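Forty Shades of Gray Paint (and One Small Hallway)

21/03/2018

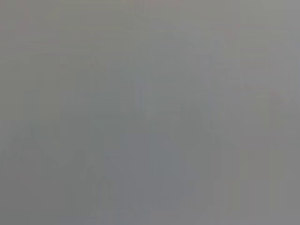

Gray on gray: a little warmer up top, a little bluer lower down.

So I have been living with gray for weeks now and I'm starting to see it when I close my eyes. The hallway was supposed to be the easy one! No windows to cut around, one radiator, a coat rack that comes off with four screws. I picked up the first tester pots in January and figured I'd be rolling by the weekend.

The trouble is that gray never sits still. I put a patch of Hemdale next to the coat rack and it looked soft and a bit beige, really cozy, and then by dinnertime the same patch had gone the color of dishwater. Brastholm was the opposite (blue as a school uniform until noon, quite nice after). I painted both of them again on the wall by the stairs, just in case it was the light from the kitchen, and that made four patches that all looked like different paints.

My friend Oksana Nechyporuk came over and stood in the doorway with her coffee for a good long while. She thinks I should go warm, because the floor is already cold looking and the hall only gets daylight when the front door is open. I think she's right, but I do love a bluish gray, and the bench cushions are navy, so there's that.

Now for the boring money part. The hall had a budget of 486 dollars, which sounded like plenty until I found out that the old trim needed a proper sanding and primer first. I've spent 50 on testers alone. Don't do that. Paint big pieces of cardboard instead and carry them from wall to wall, it's so much easier than sanding off the edges of little squares later.

While I dithered I did get the closet sorted out. Three coats went to my sister, the umbrella with the bent rib finally went in the trash, and the shoes now live on a low shelf where I can see them. There's also a basket for gloves and dog leashes, and so far everyone is using it, even the teenager.

As of last night I'm down to Hemdale for the walls and something darker for the inside of the front door, maybe Hjaltested, which has a bit of green in it. I'm buying one more tester of that and then I'm done, I promise. If any of you have it up on a door at home, leave me a comment and tell me how it looks at night with the lamps on!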